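Is the Harkotari hand-held gripper kit worth it for a small plumbing showroom?

Virgilio Rivera
Posted in April

We sell bathroom fixtures and a rep keeps pushing the Harkotari kit on us. It's a pair of hand-held grippers, and his story is that you do your chores with them, send in the recordings, and 12 weeks later you get a robot arm that does the chores for you. The kit is $559, and the "training service" is another $176 a month. I've heard promises like that before. Has anyone paid for this and gotten something useful out of it?

Torex

I've had the kit since last year. The grippers are okay. They close evenly and pick up thin stuff better than I expected, but my wrist gets sore after an hour. The service is where I'd be careful. I asked four times what counts as a finished task and got four different replies.

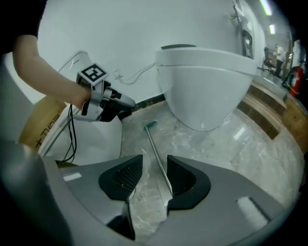
Does the monthly fee include the robot arm?

The fee covers processing your recordings and nothing else. The arm is a separate quote, and they wouldn't give me mine until I had already paid for two months. Get that number in writing first.

Also ask who owns the recordings if you quit. My contract said they do.

Sison

dont bother, buy a mop

Ultport

I'd split the difference. Rent the kit for a month if they'll let you, pick one boring job and see what comes back. Mine was sorting valve parts into bins. The demo they sent me looked great, but it was on their bench with their bins, so I wouldn't go by that. Cancel before the second bill if they stall.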